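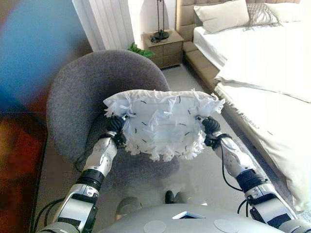
White fringed cushion, gray tub chair. Bedroom corner.

**Fringed cushions: quick notes**

Typing this fast between loads of wash so bear with me.

- Hold by the two sides, never by the tassels. One yank and you've got a bald spot.
- Shake outdoors if you can. If not, over the tub. Not over the bed you just made (ask me how I know).
- Vacuum with an old knee-high stretched over the nozzle. Low suction. Go the way the fringe falls.
- Tangled tassels: fingers first, then a wide comb. Start at the tips.
- Little black stitches on the front of these can snag on rings and watches. Take them off first. If one pulls up, ease it back from the wrong side with a blunt needle. Dont snip it.

**Washing**

Cover off, inside out, zipped shut, into a mesh bag. Cold, gentle, short spin. I use the Irton wool liquid, half a cap, no softener. Softener makes the fringe go limp and kind of greasy. White with black thread: do a damp cotton swab test on one stitch before anything else. If the swab comes away gray, spot clean only.

Dry flat on a towel. Shake it out every hour or so while it's damp, otherwise the tufts dry in clumps. Mine took almost 7 hours in November with the heat on.

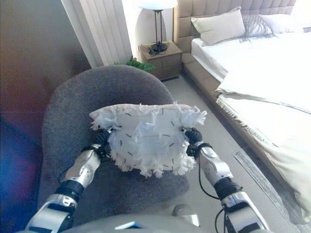 Chair next, before the cushion goes back on. White fluff shows up on gray fabric like you wouldn't beleive. Rubber glove, slightly damp, drag it toward you across the seat. Then the crack where the seat meets the back, crevice tool. Found 3 hair ties and a pen cap in ours last time.

Round backs collect dust along the top curve. Soft brush, top down. Crumbs end up on the seat, so seat gets done last.

Marks on gray upholstery: blot, plain water, white cloth. Colored cloths can bleed. Work from the outside in or you get a ring.

**Putting it back**

Plump from the sides, both hands, push in and let go. Few times. Turn it and do the other two. Karate chop down the middle looks silly on a shaggy one, skip it.

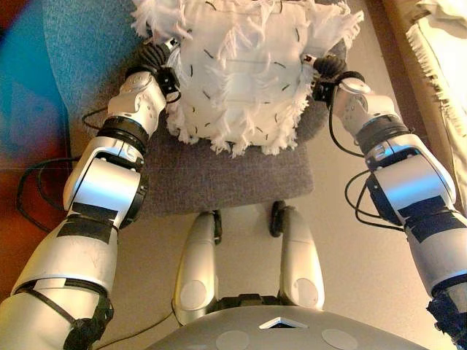 Set it down from above instead of sliding it in along the fabric. Sliding folds the bottom fringe under and it stays bent. Then lean it back, run your fingers along the lower edge to free any trapped bits.

Gone flat? Bigger insert. Go up one size from the cover, fills the corners out. Swap it before you give up on the whole cushion.

Carpet under the chair: shoes out, vacuum, shoes somewhere else. Still working on that one.

Next up: bed skirts, when I get to it.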